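Skelska packing hall gets roller racks and blue bins

Sunday, April 18, 2021
By Grażyna Kozłowski

The gift shop supplier Vidal has changed the way it stores small goods in its packing hall in Skelska. The old cardboard boxes are gone, and the goods now go into blue plastic bins which stand on sloped racks with small rollers.

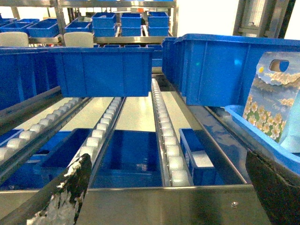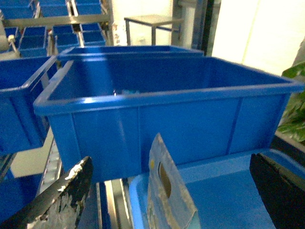
Blue bins and roller tracks at the Vidal packing hall in Skelska. A paper bag with a daisy print is in the first photo.

The racks were delivered by Beltbridge, a company which makes storage equipment for shops and small warehouses. They work without a motor. A bin is placed at the high end of the track, and its own weight brings it down to the person who is packing. When the front bin is taken away, the next one can roll forward.

"Before, we had to walk behind the shelves and pull the boxes to the front by hand," said Sabine Vogler, who leads the packing team. "In the weeks before Mother's Day this was a very big part of our work."

According to Vogler, the hall keeps 86 different articles, most of them paper gift bags, ribbons and cards. Flower prints are ordered the most in spring. The bags are light, but they bend easily, and in the old boxes the handles were often damaged when more bags were put on top. Shallow trays are now also used, so that bags can stand upright.

The change was made in two steps. First the team sorted all the goods and threw out boxes which had no label. After this, 34 roller tracks were put together and the bins were filled again. The hall was closed for two days, and orders from the shops were sent out later in that week.

Not everything is finished. The labels for the bins are still being printed, and Vogler said that the slope of some tracks must be made smaller, as heavy bins come down too fast. Beltbridge will send a technician to adjust them.

Vidal also plans to move its Ovetti line of Easter and children's gifts to the same system. This part of the stock is still kept in a separate room on the upper floor. The move is planned for July, when there are fewer orders.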